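Home | Tickets | Forum | Sign in

Ticket 229: bedroom trash, light bags
Sep 23, 2025, by Vũ

Hello again, and thanks for being so patient with me! The Pratumix chore routine still struggles with thin plastic bags. It did 12 tries overnight and lifted a bag on only a few, bless it.

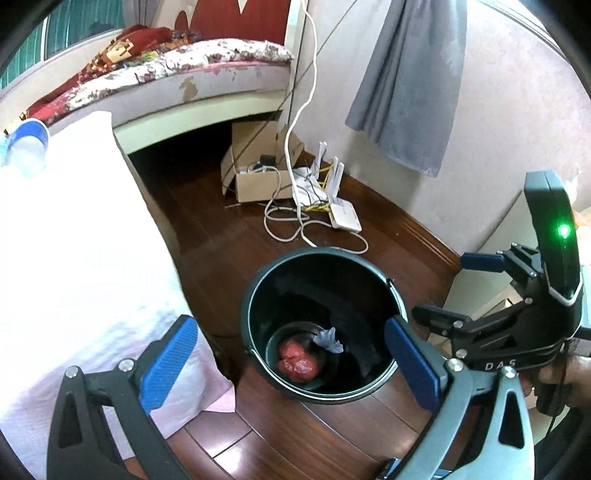

Black bin, red bag near the bottom, gripper open above it.

I'd say machines can nearly do this chore, but a crumpled bag is a sly thing. Could you try a slower close, please? I'll leave the ticket open.

Related tickets
Hokby: socks under the bed
Jamevum: folding stops at step 62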